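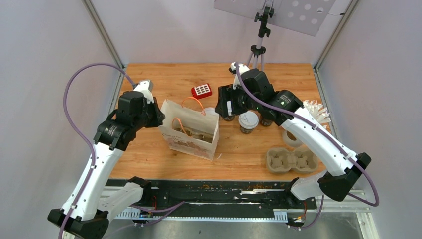 Two-arm cell at Hesholm, with a paper bag, coffee cups and a cup carrier on the table.

Teaching by remote control: common questions

Do I need to know how to program?
No. You move the controls and the arms copy you. Plulora records the joint positions and the camera views while you work.

How many demonstrations does a task need?
It depends on the task. Our drinks packing set has 1,267 recordings, of which 941 were kept for training. Simple pick-and-place jobs need far fewer.

Should I repeat the task the same way each time?
Keep the order of steps the same, but move the items between runs. A cup that always starts in one spot teaches the robot very little. 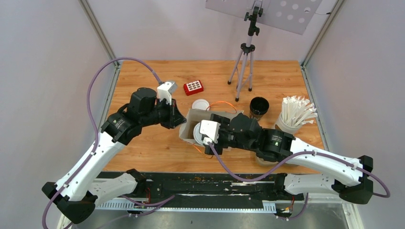

Vasylyna Marchuk asked whether a fumbled grasp means starting again. It doesn't. If you recover and finish, save the run and tick "corrected". If you give up, discard it.

How long is a session?
30 minutes, then a break. Tired hands make jerky recordings.

Can I guide the arms by hand instead?
Yes, in hand-guiding mode, one arm at a time. Ask Orest Prokopenko to switch it on.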